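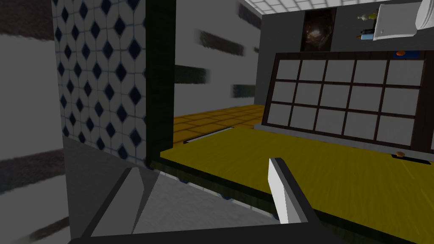

Countertop in mottled olive-yellow with a dark front edge

Zosau Idano Hand Grain Mill

Clamp-on mill with steel burrs, click adjustment and a long folding crank
In stock, ships from our Bilyk warehouse

Fresh flour smells like something. If you've only ever bought it in a paper bag, that first bowl out of the Idano is going to be a surprise – sweet, a little grassy, almost like warm hay when it's rye. We've been baking with this mill in our own kitchen long enough to wear the paint off the knob, and we still get a bit excited when a new sack of wheat comes in.

The Idano is the middle size in the Zosau range. It clamps to a counter or table, takes dry grain up to the size of a chickpea, and grinds anything from cracked breakfast cereal to a flour fine enough for pancakes and sandwich bread. It has no motor and no cord, so you can mill early in the morning without waking the house (well, it does make a low growl, but nothing like an electric impact mill).

What it grinds

Hard and soft wheat, spelt, rye, barley, einkorn, emmer, buckwheat, millet, brown and white rice, hulled oats, dried field corn, dried chickpeas and lentils. Popcorn goes through too, but crack it on a coarse setting first and then run it again on a finer one. Your shoulder will be glad you did.

Please keep oily seeds out of it. Flax, sesame, sunflower and poppy will smear over the burrs and turn into a gray paste that takes ages to pick out. The same goes for coffee, partly for the oil and partly for the flavor, which hangs around for weeks. If you'd like to mill seeds, look at the Enik further down this page.

Grain has to be dry. Bite a kernel: it should crack, and if it dents or feels chewy, spread it on a tray somewhere warm overnight and try again.

The burrs

Both burrs are hardened steel, cut with wide grooves at the center that narrow toward the rim. Kernels break up in the wide part and get sheared down as they travel out. Steel is our favorite for a mill that does a bit of everything. Stone burrs make a silkier flour, and we love them too, but they glaze over if you feed them chickpeas and they don't care for corn.

The adjustment ring has 66 clicks from fully closed to fully open, and the clicks are firm enough that the setting doesn't drift while you crank. The numbers are pressed into the ring, so they won't rub away. We keep a scrap of paper taped inside the cupboard door with our settings for pancakes, rye loaf, polenta and porridge, and we'd suggest starting one of your own. Each mill comes out slightly different, and your numbers will be better than ours.

How hard is it to turn?

Fair question, and the one we get most. Coarse grinding is easy, a child can do it and will usually want to. Medium is steady, pleasant work. Fine flour in one pass from hard wheat is real exercise. Most owners end up milling in two passes, the first one coarse and quick, the second on the fine setting, and it goes along much more happily that way. The crank has a long arm and a wooden grip that spins freely, which makes a big difference to your palm.

One full hopper gives roughly 2 cups of flour. For a big baking day, the tall hopper extension saves you from stopping to refill.

Fitting the clamp

The clamp opens to 56 mm, enough for nearly every kitchen counter and most tables. Measure the thickness at the edge where you plan to mount it, including any lip or molding, and check underneath for a drawer rail or a support strip. Those are what usually get in the way. The pads are dense rubber and won't mark a sealed surface. On soft pine or a painted top, slip a piece of cardboard under the upper pad.

Choose a spot where the crank can make a full circle without your knuckles meeting a cabinet handle. A corner is nice. Tighten the clamp by hand until it stops, grind for a minute, then give it another small turn. If the mill still wanders, the counter is probably dusty with flour, so wipe it down, dry it and clamp again.

Glass tops and thin tile over a hollow base are not a good match for any clamp-on mill. Use a heavy board on a sturdy table.

First use

Wash the wooden grip and the hopper with mild soap and let them dry. Leave the burrs alone. They arrive with a thin coat of food-safe oil from the factory, and the way to get rid of it is to run a couple of handfuls of cheap white rice through on a medium setting and throw that rice away. Do it again if the second lot looks at all gray. After that you're ready to go.

Always start turning before you tighten to a fine setting. If you close the burrs on a hopper full of grain and then try to start, the crank will feel stuck. It isn't broken, just back the ring off until it frees up.

Cleaning

A dry brush is all it needs on most days. Take off the front ring, lift the outer burr away, brush both faces and the grain channel, and put it back together. No tools. Water on the burrs means rust, so keep them away from the sink and absolutely out of the dishwasher. If you've milled something strong like chickpeas and want to go back to a plain white wheat, a spoonful of rice clears the taste.

Hang on to the brush that comes in the box. The bristles are stiff enough to reach into the grooves and an ordinary pastry brush isn't.

A few things we love making

Cracked rye porridge, soaked overnight and cooked slowly with salt and a lot of butter. Cornmeal ground a bit uneven on purpose, so the bread has some crunch. Buckwheat crepes. Spelt shortbread – if you only try one recipe with your new mill, let it be this one, the flavor is so much bigger than you'd expect from a plain cookie.

Fresh whole grain flour drinks more water than store flour, and it drinks it slowly. Mix your dough, leave it under a towel for half an hour, and only then decide if it's too wet. We've ruined enough loaves by adding flour too soon.

In the box

Idano mill body with steel burrs fitted
Standard hopper with lid
Folding crank with wooden grip
Table clamp with rubber pads
Cleaning brush
Printed guide with starting settings

Details

Grind adjustment: click ring, 66 positions
Clamp opening: up to 56 mm
Burrs: hardened steel, replaceable
Body: cast aluminum, powder coated
Colors: cream, brick, dark blue
Guarantee: 2 years on all parts, burrs included

Goes well with

Tall hopper extension. Slides into the standard hopper and fits every Idano made so far.

Zosau Enik seed mill. Smaller, with a roller in place of burrs, made for flax, poppy and sesame. It also flakes oats, and fresh flaked oats are wonderful. Uses the same clamp as the Idano, so you can swap them on one mount.

Spare burr set. You won't need this for a long time with normal home baking. Bought as a pair, as the two faces wear to match each other.

Flour sieve, fine mesh. For taking some bran out when you want a lighter loaf. Save the bran for dusting your proofing baskets.

Good to know before ordering

The brick color is made in smaller batches and tends to sell out by August, when the new wheat comes in and everybody remembers they meant to buy a mill. Cream and dark blue are normally on the shelf.

Left-handed? The crank can be turned from either side of the counter, but it has to go clockwise as you face the burrs. Stand on the opposite side and see how it feels. Several left-handed customers mill that way and like it fine.

Replacement grips, pads, rings and hoppers are all sold separately, and they're listed on the Zosau parts page.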